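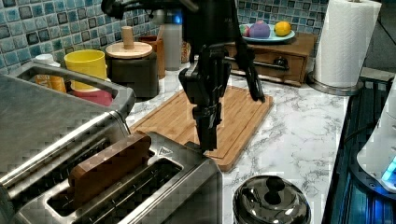
The robotics club at Hundcombe meets on Thursday afternoons, and for most of this year its members have been trying to make toast.

The job sounds small. A slice of bread has to go into a toaster, the lever has to go down, and the toast has to come out and land on a board without being torn or flung. The club has been at it for two terms and has logged 307 attempts in a blue exercise book. Over 200 of those ended with the bread somewhere it shouldn't be.

Khoa Bạch teaches electronics at the school and started the club with a cupboard of donated parts. He chose breakfast on purpose. The year before, the students had stacked foam blocks, and they got bored once the blocks stayed up.

"Foam is all the same," he says. "Bread isn't. You buy a loaf on Monday and by Thursday it's a different material."

The 14 students work in pairs. One drives the arm with a hand controller while the other calls out distances and writes up the result. After a set of good runs, the recordings go to a small learning program, which tries to copy what the drivers did. Its early efforts were poor. It would line up over the toaster, wait, and close its fingers on air.

Depth has been the main trouble. Brushed steel throws back light, and the program kept misjudging where the metal stopped and the slot began. The students tried taping over the shiny parts, then decided that was cheating, as no one tapes up a toaster at home. They moved a lamp and collected more runs.

Grip came next. The first finger pads, cut from bicycle tube, left dents in soft white bread. Ľudovít Štěpánek, a retired toolmaker who drives over from Sultow every second week, showed the students how to file the fingers down and take the sharp corner off each tip. Brown bread now comes out whole most of the time. Raisin loaf still doesn't.

In October the club will take the arm to the Briltness Schools Challenge, where teams have ten minutes to prepare a simple breakfast in a kitchen they haven't seen before. Points are lost for each human touch. Last year's Hundcombe team came second from the bottom after its arm spent four minutes pushing a mug in a circle.

The students call the current program Ung. It can manage the first half of the job on its own, and they want the second half working before the holidays. Until then, a driver takes over when the toast is ready.

Sessions finish at five. The bread that's still fit to eat gets buttered, and the rest goes home with whoever keeps chickens.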